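4 Installing the ceiling fan controller

This section covers the mounting, wiring and first set-up of the Livura wall controller for Bosorau ceiling fans. For fan assembly and blade balancing, see Section 3. For the remote handset, see Section 6.

Revision: Sep 27, 2024. Replaces the August issue. Changes are confined to 4.2 and 4.4.

WARNING: All fixed wiring must be carried out by a licensed electrician. Isolate the circuit at the switchboard, tag it, and confirm it is dead with a voltage tester before removing any cover.

CAUTION: Do not connect the controller to a fan fitted with a third-party capacitor. The speed steps will be incorrect and the motor may overheat.

4.1 Before you start

The controller fits a standard vertical wall box or a plaster bracket with 84 mm fixing centres. Minimum clear depth behind the wall lining is 64 mm. On double-brick walls a deeper box may be needed to reach this figure.

Check that the following are on hand:

- controller body and cover plate
- two mounting screws, supplied
- terminal screwdriver
- voltage tester
- spirit level
- pencil and soft cloth

Clear a bench or table near the work area for setting out parts. Lay the cover plate face up. The finish scratches easily and marks are not covered by the Jolmont warranty.

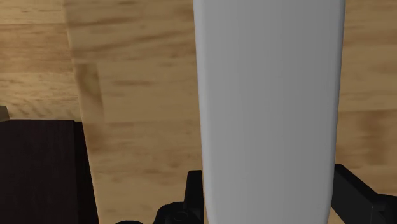 4.2 Mounting the bracket

1. Turn off the fan circuit at the switchboard and fit a lockout tag.

2. Remove the existing switch plate. Note the colour and position of each conductor before disconnecting it.

3. Hold the bracket against the wall and level it. Mark both fixing points in pencil.

4. Fix the bracket. Tighten by hand only. A power driver will strip the threads.

5. Draw the cables through the centre opening. Leave enough slack for the controller body to hang clear of the wall while the terminals are made off.

Note: Where the wall lining is uneven, loosen both screws a half turn and centre the bracket again before going on. Do not pack the bracket with cardboard or folded tape.

4.3 Wiring

1. Connect the active conductor to terminal A.

2. Connect the fan conductor to terminal F.

3. If the fan has a light kit, connect the light conductor to terminal L. If it does not, leave L empty with the screw wound down.

4. Terminate the earth conductor at the earth point in the wall box.

5. Tug each conductor gently. Remake any that moves.

6. Fold the cables into the box and seat the controller body on the bracket. Fit the two mounting screws.

7. Press the cover plate on from the top, then the bottom, until both clips engage.

CAUTION: The light output is rated at 85 W maximum. Use LED lamps marked as dimmable if dimming is to be turned on in 4.4.

4.4 First set-up

1. Restore power. The indicator shows amber while the controller starts.

2. Wait for the indicator to turn green. If it stays amber, go to 4.5.

3. Press and hold FAN until the indicator flashes. The fan runs through each speed in turn and then stops. Keep clear of the blades during this test.

4. Press LIGHT once to save the settings.

5. To turn on dimming, hold LIGHT until the indicator flashes twice. Repeat to turn it off.

Note: Controllers paired with a Nouri wall sensor must be set up before the sensor is powered. If the sensor was powered first, reset it as set out in Section 7.

4.5 Fault indications

Steady amber: no fan detected. Isolate the circuit and check terminal F.

Flashing amber: light load too high. Reduce the lamp wattage.

Flashing red: over-temperature. Turn the controller off and allow it to cool. If the fault returns, have the installation inspected.

No indicator: no supply. Check the circuit breaker, then terminal A.

Error code 3000 on a paired handset means the controller firmware is older than version 2. The fan will still run from the wall, but timer functions are not available from the handset until the firmware is updated.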